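C'est quoi, une pétition ?

Rubrique « Le monde des grands », pour les lecteurs de huit à douze ans
Mis à jour en juillet 2024

Imagine que ta commune veut fermer la bibliothèque de ton quartier. Toi, tu y vas chaque semaine et tu n'es pas d'accord. Tu peux le dire à tes parents, à ta maîtresse, à tes copains. Mais comment le dire aux personnes qui décident ? Un des moyens s'appelle la pétition.

Une pétition est un texte court qui demande quelque chose à une autorité : un maire, un parlement, un ministre. Sous le texte, les gens qui sont d'accord écrivent leur nom et ils signent. Souvent ils ajoutent aussi leur adresse, pour montrer qu'ils existent vraiment.

Depuis quand cela existe ?

Depuis très longtemps. Autrefois, les habitants écrivaient au roi pour se plaindre d'un impôt trop lourd ou d'un juge injuste. Le roi pouvait lire, ou bien jeter la lettre au feu. Aujourd'hui, dans beaucoup de pays, le droit de pétition est écrit dans la loi. On ne peut pas te punir parce que tu as signé. Malheureusement, ce n'est pas le cas partout dans le monde.

L'histoire du bac de Skornisbridge

Dans la petite ville de Skornisbridge, il y a une rivière et un bac, c'est-à-dire un bateau plat qui transporte les gens d'une rive à l'autre. Le conseil de la ville voulait arrêter le bac le soir, car il coûtait cher. Pour les enfants de la rive de Mulcahy, cela voulait dire : plus de club de musique après l'école !

Une habitante, Leonie McAlister, a écrit une pétition de quatre phrases. Le premier soir, elle a reçu 80 signatures devant l'embarcadère. À la fin du mois, il y en avait 400. Dans cette ville, c'est justement le nombre qu'il faut pour que le conseil soit obligé d'en parler en séance publique.

Le conseil a discuté pendant deux heures. Il n'a pas tout accepté : le bac circule le soir, mais seulement quand il y a école le lendemain. C'est un compromis — chacun a reculé un peu.

Est-ce que la pétition décide ?

Non, et beaucoup d'adultes se trompent sur ce point. La pétition demande, elle ne commande pas. Pour décider directement, il existe un autre outil, le référendum, où les électeurs votent oui ou non. Une pétition peut avoir 2,000 noms et recevoir quand même la réponse « non ». Mais un élu qui dit non à tant de personnes doit expliquer pourquoi, et les habitants s'en souviennent aux élections suivantes.
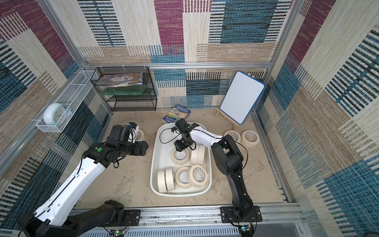 Hefin Trevor trouve pourtant qu'on signe trop vite : selon lui, sur Internet, les gens lisent le titre, ils cliquent, et le lendemain ils ont oublié ce qu'ils ont demandé. Il préfère qu'on aille aussi aux réunions et qu'on pose des questions à voix haute. Les deux façons peuvent aller ensemble.

Et les enfants ?

Cela dépend du lieu. Certaines communes acceptent seulement la signature des adultes, d'autres permettent aux jeunes de signer. À l'école, tu peux proposer une pétition au directeur, par exemple pour avoir plus de bancs dans la cour. Écris ce que tu veux, explique la raison et reste poli. Et ne signe jamais à la place d'un ami, même s'il est d'accord !

Petit vocabulaire

Autorité : personne ou groupe qui a le droit de décider.
Séance publique : réunion où tout le monde peut venir écouter.
Signataire : personne qui a signé.

En septembre, nous parlerons du conseil municipal des enfants.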